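Jastus Wireless Game Controller

Jastus is a wireless controller for players who spend long evenings in online games. It connects to PC by the small USB receiver in the box, or by cable if you prefer it. The weight is 300 grams with the battery inside.
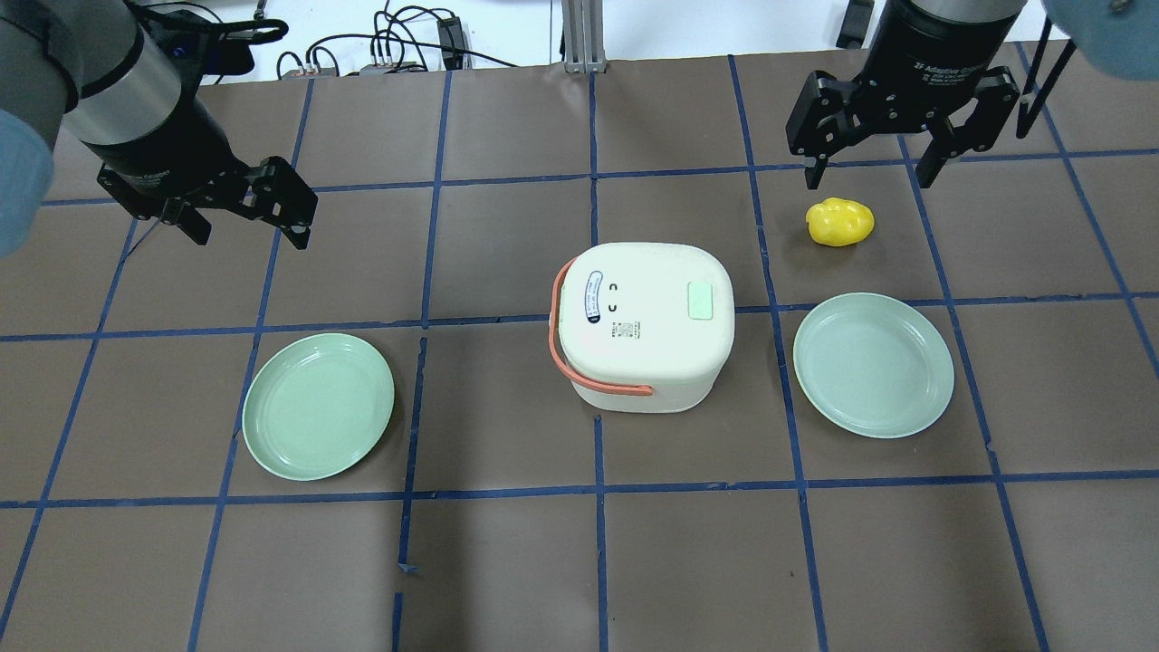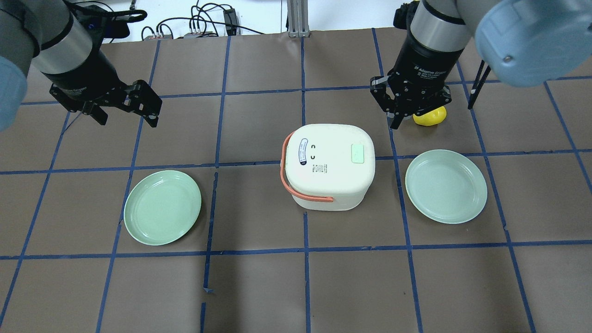

Can I use two controllers on the same computer?
Each controller needs its own receiver, so please use 2 free USB ports. The second player presses the Home button after the first one is connected.

The battery gives 26 hours of play. You can save 9 button profiles and change them during the match. Orders placed before Mon 5 May are sent with the gray carrying bag from Uvia.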